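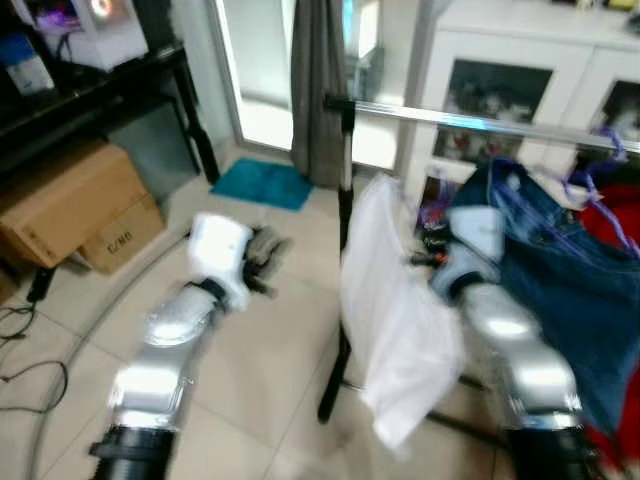
Jeans über dem Kleiderständer, daneben eine weiße Plastiktüte.

Die Fähre nach Kokcombe

Im September zog ich von Beritz nach Cokville, weil die Fähre einen Kassierer suchte. Die Stelle war schlecht bezahlt, aber ein Zimmer über dem Wartehaus gehörte dazu. Ich hatte einen Koffer, zwei Tüten und ein Radio, das nur einen Sender empfing.

Die Fähre fuhr zehnmal am Tag hinüber nach Kokcombe und zehnmal zurück. Der Fährmann sprach in der ersten Woche kaum mit mir. Er zeigte mir die Kasse, den Block mit den Fahrscheinen und die Tafel, an der mit Kreide der Wasserstand stand. Unter der Tafel hing ein gerahmtes Blatt, auf dem zu lesen war, dass es die Überfahrt seit 1391 gab. Wer das Blatt geschrieben hatte, wusste er nicht.

Morgens kamen die Schüler, danach die Leute aus der Mühle, gegen Mittag meist eine alte Frau mit einem Hund. Sie zahlte für den Hund mit, obwohl Hunde frei waren. Ich sagte es ihr am zweiten Tag und am dritten. Am vierten nahm ich das Geld und legte es in eine Dose neben der Kasse.

Im Oktober stieg der Fluss. Der Fährmann wischte die Zahl von der Tafel, schrieb eine neue hin und wischte auch die wieder weg. Wir zogen die Fähre an die Kette und stellten das Schild auf. Von drüben rief jemand, aber der Wind stand falsch. Die alte Frau kam trotzdem, setzte sich ins Wartehaus und nahm den Hund zwischen die Füße.

Ich kochte Tee auf der Platte. Der Fährmann trank seinen im Stehen, mit der Mütze auf dem Kopf, und sah hinaus. 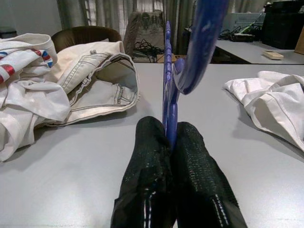 »Wann fährt die nächste?«, fragte die Frau.

»Wenn das Wasser wieder unter der Marke steht«, sagte der Fährmann.

Sie nickte und blieb sitzen. Ihre Schwester wohne in Kokcombe, sagte sie nach einer Weile, gleich hinter dem Anleger, und könne die Treppe nicht mehr hinunter. Über die Brücke bei Ross sei es zu weit für sie, der Bus halte dort nur auf der falschen Seite.

Der Fährmann stellte die Tasse ab. Er hatte einen alten Lieferwagen hinter dem Schuppen, mit dem er sonst Holz holte. Er räumte den Beifahrersitz leer – Seile, eine Thermoskanne, ein Paar Handschuhe – und half ihr hinein. Der Hund sprang hinterher.

Ich nahm die Dose von der Kasse und gab sie ihm durchs Fenster. Für Benzin, sagte ich. Er schüttelte sie, hörte die Münzen und stellte sie aufs Armaturenbrett.

Sie fuhren in Richtung Ross davon. Ich ging zurück ins Wartehaus und spülte die Tassen.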